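Simulation Cell Keeper (contract, remote, 11 months)

Posted July 20, 2024 by Nima Moradi, Mellier

Let me start with what this job isn't going to do. It won't put you at the front edge of anything. We have a two-armed robot that exists as a model on a server, a set of furnished rooms it works in, and a long list of reasons why I don't trust either one yet. We need a person to look after them.

The model is called Julleo. It was built for us by a contractor, Ahmadpour, who handed it over with a cheerful report saying that both arms were "fully matched" to the hardware. I have read a lot of cheerful reports. When we ran our own checks, the gripper on one side closed to a different width than its settings file claimed, and the wrist offset had been typed in by hand. Both are fixed now. I would like to know what else was typed in by hand.

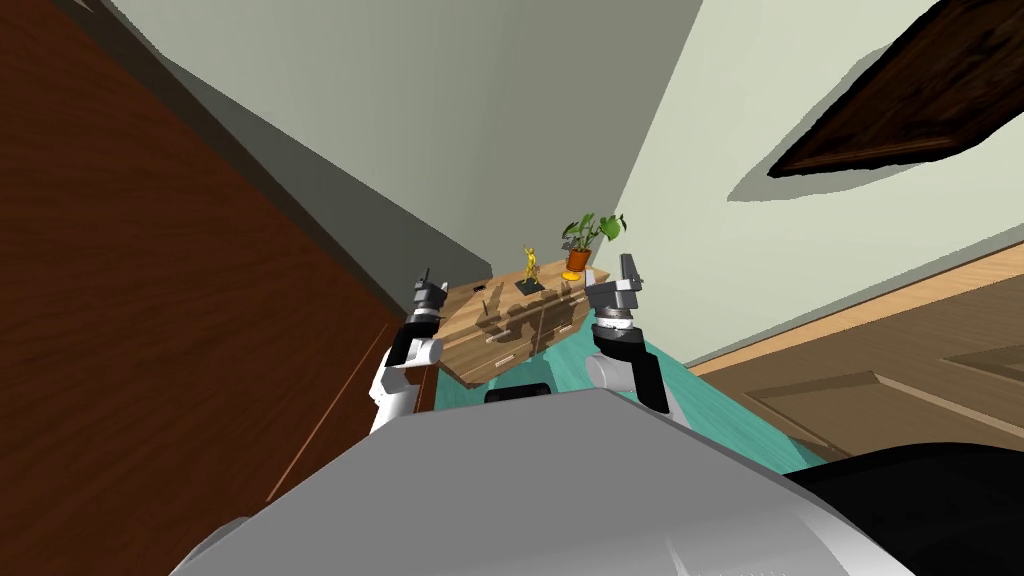
Julleo's arms on either side of the cabinet, both grippers empty.

Most of your week would go to setup and upkeep. You would check joint limits against the drawings, reset the camera mounts after each software update, and go through the contact settings on the props one at a time. Contact settings are where people fool themselves. A pot that slides a little too easily will make a bad grasp look like a fine one, and a cabinet that is a touch too solid will hide an arm that is hitting it. If you have ever been shown a success rate of 100 percent and felt worse afterward, we will get along.

You would also own the restart routine. At the moment it is a text file with 235 lines, written by several people who did not read each other's parts. One section tells you to zero the arms before loading the room and another tells you to do it after. I know which one works. I don't know why, and I would like that written down by someone who does.

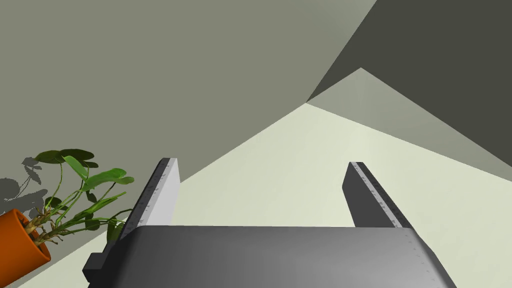
Finger geometry is the other open item. The collision shapes are simpler than the shapes you see on screen, as they usually are, and no one has given me a straight answer on how far apart the two get near the tips. Before any more grasping results go out the door I want that measured for each gripper, with the numbers kept next to the model files and updated whenever either one changes.

What we need from you:

You have kept a simulated or real robot cell running for other people, and can tell us about a time it broke. You can read a robot description file without a viewer open. You write plain notes. Python is a must. Some time with a physics engine is a must too, and we don't much care which.

What we don't need: a vision statement, a certificate in prompt anything, or a demo reel set to music. If you send a video, send one where the thing fails and tell us what you changed.

Pay is hourly and paid monthly. Hours are up to 10 a week until November, and then we look again. I can't promise it turns into a full-time job. The last ad from this office did promise that, and it didn't.

We log faults in Prustex. It is slow and you will complain about it. Everyone does, and we are still using it.

To apply, send a page on one fault you traced in a robot model or cell: what you saw, what you blamed first, and what was really wrong. Include a résumé if you have one handy. I read all of them myself, so expect a wait. There is a short paid trial, done on a copy of the cell with a few faults put in on purpose. You keep the pay whether or not you find them.

Filed under: Jobs > Contract > Robotics & Simulation

Comments (3)

gearlash
Is the trial timed? I've done a few of these where the real test was how fast you could guess.

Nima Moradi
Not timed. You get paid for the hours you log, within a cap we agree on first. Guessing is fine if you write down that you guessed.

tworsted_pair
Zero after loading the room. If the base gets moved when the room loads, your saved arm pose is relative to the wrong place. I would bet lunch on it. Application coming anyway.

More recent listings
Test Bench Technician, Evenings
Part-Time Technical Writer, Maintenance Manuals
Call for Participants: Remote Operation Study
Conveyor Line Electrician, Second Shift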